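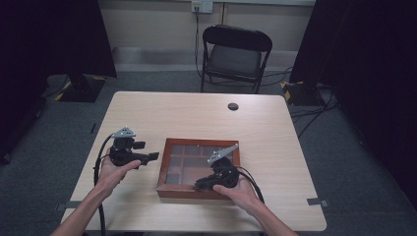 Study Aids & Exam Tools

Print this page | E-mail this page

Gadolance Dermatoscopy Flash Deck, second edition

I'm Sunee Petchrat, and I wrote most of these cards on night shifts in my last year of residency, so if a few of them sound cranky, now you know why! The deck grew out of a pile of index cards I carried in my coat pocket until the pocket ripped. A friend begged for copies, then her whole class did, and eventually Akix offered to print them properly.

The new edition has 312 cards. Each one has a dermatoscope photo on the front with a one-line history (age, body site, how long it's been there) and on the back you get the diagnosis, the two or three features I want you to spot, and the lookalike that fooled me or my residents. I kept the backs short on purpose. If you want four paragraphs on pigment networks you already own a textbook that has them.

What changed from the first edition: 46 cards are brand new, mostly nails and scalp, which people kept asking for. I also replaced a bunch of the photos on lighter skin with darker skin examples, and I'm still not satisfied with the balance there, so expect more of that next time. The acral section is completely redone. I was never happy with the old one (the parallel ridge card printed way too dark, sorry to everybody who wrote in).

The cards are matte now, so you can read them under a desk lamp without tilting them all over the place. They're a bit bigger than playing cards and the corners are rounded. Colored edges tell you the section: blue for melanocytic, green for non-melanocytic, yellow for hair and nails, gray for inflammatory. Shuffle them all together once you get past the first month of studying. It's miserable and it works.

The deck is $165 and ships from the Vieira warehouse. Residency programs ordering for a group should use item number 3296 and put the program name in the notes box, so the invoice goes to the right office. Orders placed over the December break have all gone out.

Corrections are on the Grumness page, last updated January 27, 2025. There are two so far, both typos on the backs, and the diagnoses are fine. If you find another one, send me the section color and the first few words of the history and I'll look it up.

Print this page | E-mail this page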